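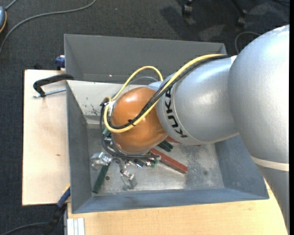
**야간조 들어가기 전날, 다들 잠을 어떻게 자세요?**

**밤송이까는중**
교대 시작한 지 얼마 안 된 사람입니다. 주간은 괜찮은데 야간조로 넘어가는 첫날이 너무 힘들어요. 전날 밤에 평소처럼 자고 아침에 일어나버리면 첫 야간 끝날 때쯤엔 진짜 눈앞이 하얘지거든요. 낮에 좀 자보려고 누우면 택배 오고 윗집 청소기 돌고... 결국 폰만 보다가 출근합니다 ㅠㅠ

퇴근하고 나서도 문제예요. 아침 6시에 끝나서 집에 오면 몸은 죽겠는데 머리는 말똥말똥해서 드라마를 켜게 됩니다. 오래 하신 분들 요령 좀 나눠주세요. 약은 먹기 싫어요.

---

**고등어반토막**
전날 밤을 늦게까지 버티세요. 새벽까지 영화 보든 빨래를 하든 버티다가 아침에 자고 오후 늦게 일어나서 바로 출근. 저는 신입 때부터 쭉 이렇게 했고 이게 제일 낫습니다. 어중간하게 낮잠 자면 그게 더 피곤해요.

---

**cemthorpe_살이**
저는 위에 분이랑 반대예요. 전날 밤에 평소처럼 푹 자고, 출근 전에 낮잠을 한 번 더 잡니다. 새벽까지 버티는 거 혼자 살면 되죠. 근데 애 있는 집은 아침에 유치원 보내야 돼서 그 시간에 못 자요! 저도 결혼 전엔 고등어님처럼 했는데 지금은 꿈도 못 꿉니다.

여기 Cemthorpe는 여름에 해가 너무 일찍 떠서 퇴근길부터 이미 대낮이에요. 그래서 선글라스 끼고 집에 옵니다. 옆집 할머니가 밤새 놀다 온 사람인 줄 아심 ㅋㅋ 그래도 저한테는 효과가 있었어요. 집에 들어가서 바로 졸려요.

---

**고등어반토막**
애 있으면 사정이 다르긴 하겠네요. 근데 낮잠 자고 일어나면 그 멍한 느낌 어떻게 해결하세요? 저는 그 상태로 운전대 잡는 게 무서워서 낮잠을 끊었어요.

---

**cemthorpe_살이**
@고등어반토막 그래서 출근 시간 딱 맞춰서 안 일어나요. 일찍 일어나서 밥 해 먹고 샤워하고, 동네 한 바퀴 돌고 나갑니다. 일어나자마자 운전은 저도 못 해요.

---

**무말랭이킬러**
암막커튼 얘기가 왜 안 나오지 하면서 내려왔습니다. 다른 거 다 필요 없고 커튼부터 사세요. 저는 Bansal 거 쓰는데 창틀 옆으로 빛이 새길래 벨크로를 직접 붙였어요. 커튼 자체는 좀 뻣뻣하고 처음에 냄새도 났는데 베란다에 며칠 널어두니 빠졌고요. 귀마개는 Pruston 거 써봤다가 귀가 아파서 그냥 약국에서 파는 말랑한 걸로 돌아왔습니다. 이건 귀 모양 따라 다를 듯.

그리고 초인종!! 문 앞에 "벨 누르지 마세요" 붙여놓으세요. 저희 동네 기사님은 다행히 잘 지켜주십니다.

---

**밤송이까는중**
오 벨크로 생각도 못 했네요. 제 방 커튼이 그냥 얇은 흰색이라ㅋㅋ 일단 그것부터 바꿔야겠어요. 혹시 커피는 다들 어떻게 드세요? 저는 새벽에 졸릴 때마다 자판기로 가는데...

---

**Ritu Tyagi**
한국어가 좀 서툴러도 이해해 주세요. Kerkbridge에서 야간만 오래 했습니다. 저는 커피를 텀블러에 담아 가는데, 한 번 근무에 최대 400ml까지만 마셔요. 그것도 전부 앞쪽 시간에 마십니다. 퇴근 6시간 전부터는 안 마셔요. 새벽에 졸리면 물 마시고 계단을 걸어요. 처음 일주일은 힘들었어요. 지금은 집에 가면 잠이 옵니다.

---

**고등어반토막**
ㅋㅋㅋ 저는 퇴근 직전에 믹스커피 마셔도 잘만 잡니다. 카페인은 체질이라고 봐요.

---

**무말랭이킬러**
@고등어반토막 저도 그렇게 말하고 다녔는데요, 잠은 드는데 중간에 자꾸 깨더라고요. 끊고 나서야 그게 커피 때문인가 싶었어요. 뭐 저만 그럴 수도 있고요.

---

**감자는포슬포슬**
요령도 좋은데 저는 근무표를 먼저 봅니다. 예전 직장에서 야간 끝나고 쉬는 날 없이 바로 주간으로 돌리는 달이 있었는데 그땐 뭘 해도 안 됐어요. 한번은 깬 지 16시간째에 차를 몰고 집에 가다가 신호 대기 중에 졸았습니다. 뒤차가 빵 해서 깼고요. 그날 이후로 피곤하면 무조건 버스 타요. 글쓴님도 첫 야간 끝난 아침엔 운전하지 마세요.

---

**cemthorpe_살이**
@감자는포슬포슬 이건 진짜 동의. 버스에서 종점까지 가는 게 낫죠 (가봤습니다, 두 번).

---

**고등어반토막**
운전은 저도 동의합니다. 전날 버티기는 여전히 제 말이 맞다고 생각하지만요 ㅎㅎ

---

**밤송이까는중**
다들 감사합니다!! 저는 혼자 사니까 이번엔 고등어님 방법으로 버텨보고, 안 되면 다음 야간 때 낮잠으로 바꿔볼게요. 커튼은 방금 주문했고 벨크로는 집 앞에서 사려고요. 근데 퇴근하고 밥은 먹고 자요, 그냥 자요? 배고파서 깬 적이 있어서요.

---

**무말랭이킬러**
조금만 드세요. 저는 바나나 하나랑 따뜻한 우유. 라면 먹고 누웠다가 속 쓰려서 점심때 깬 적이 한두 번이 아닙니다.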